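Where to start when tiling a long worktop, from the middle or from the wall?

Stela Jitaru
Posted 13th April

Hello to all. I am going to tile the worktop in our summer kitchen and I would like to ask for advice before I open the adhesive. The worktop is 2,620 mm long, with cement board already screwed on. The tiles are square, 200 mm, from Brindesard, and I have decided on a joint of 3 mm. On the left side there is a wall. On the right side the end is free and everybody who enters from the garden will look at it.

My brother-in-law tells me to start at the wall with a full tile and continue until I arrive at the end. My book says always to start from the middle. I tried to draw both on paper but I do not trust my drawing. Also, the wall is not straight. When I put a long level against it there is a gap at the bottom that I can put my finger in.

My second doubt is the front edge. The shop gave me a tub of Ponex adhesive, ready mixed, and I do not know if it is suitable for a place that has no heating in winter. I would be thankful for any experience.

Grinero

Your book is right, but "from the middle" can mean two different things, and you should calculate both before choosing.

If you put a joint exactly on the middle of the worktop, you will have twelve full tiles and at each end a cut piece of 90.5 mm. This is less than half a tile and it will look poor on the free end.

If you put the center of a tile on the middle, you will have eleven full tiles and at each end a cut piece of 192 mm. The eye will read this as a full tile. I would do this one without thinking twice. You will cut only a narrow strip from the end tiles, so use a wet cutter for them, because snapping such a thin strip by hand usually breaks the corner.

Check first that your tiles are truly 200 mm. Take several from different boxes and measure them with the same ruler. Many tiles are sold by a name size, and the real one is a little smaller. If yours are different, repeat the calculation with the real size.

About the crooked wall: do not follow it with your lines. Draw one line parallel to the front edge, then one line square to it in the middle, and measure everything from those two. The end tile at the wall gets cut at a small angle and the backsplash will hide most of it.

For the square corner I use the 3-4-5 method. Three units along one line, four along the other, and the diagonal must be five. A small carpenter's square is not enough on this length, the error grows with every tile.

Before the pencil I like to try the layout with tape. You can lift it and move it as many times as you want, and you see the proportions in a way that paper does not show. Do it on any table if the worktop is not free. The tape does not need to give the exact joint, it is only for judging how the squares fall and where the cut pieces will be. Press it down with a fingertip only, then it comes off easily.

Blue tape lines crossing on a tabletop: 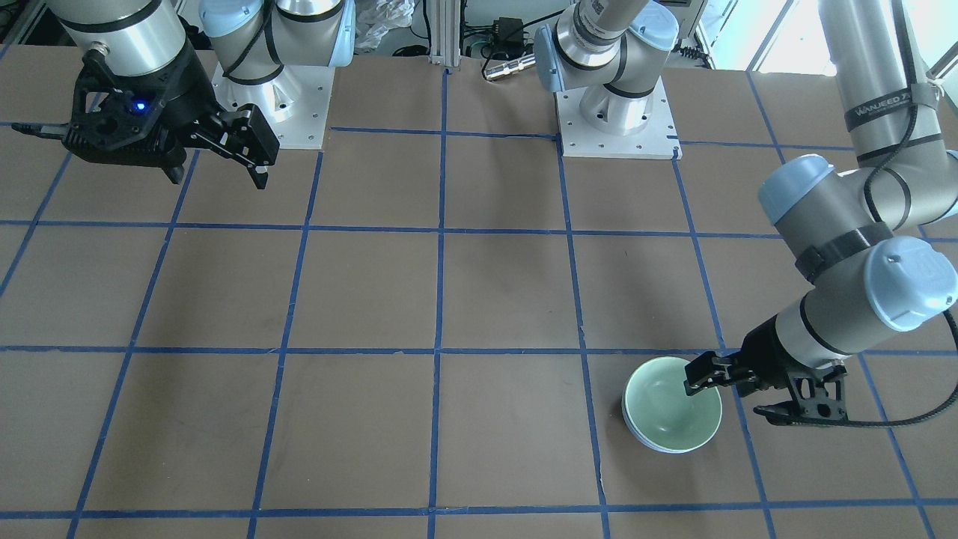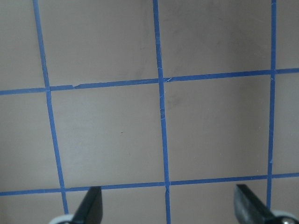
Bạch

I agree with the tile in the middle, but I would like to add something about the depth, which was not mentioned. The worktop has two directions. From front to back the rule of the middle is not so useful. There I always start with a full tile at the front edge, where hands and eyes are, and let the cut row go to the back under the backsplash. So: centered in the length, from the front in the depth.

If you plan to have a trim or a bullnose piece at the front, its thickness must be included before you draw the first line. I forgot this on my own kitchen and I had to scrape off one complete row while the adhesive was still soft. It was not a nice evening.

About the ready-mixed tub, I can't say anything on Ponex, I never used it. Read the label for the words "exterior" and "frost". If they are not there, take it back to the shop and ask for a powder adhesive of flexible type, and a grout for outside too. Ready-mixed ones dry slowly under large tiles in general. And the tile itself must be suitable for frost, so look on the box also for that.

Stela Jitaru

Thank you both very much. I measured the tiles and they are really 200, so I will go with eleven full ones. The label says interior walls only, so the tub goes back tomorrow. One more thing, if somebody still reads: must I leave a gap at the wall, or can I push the last tile against it?

Grinero

Leave a gap, the same as your joint, and fill it with silicone in the grout color. Not with grout, it will crack there.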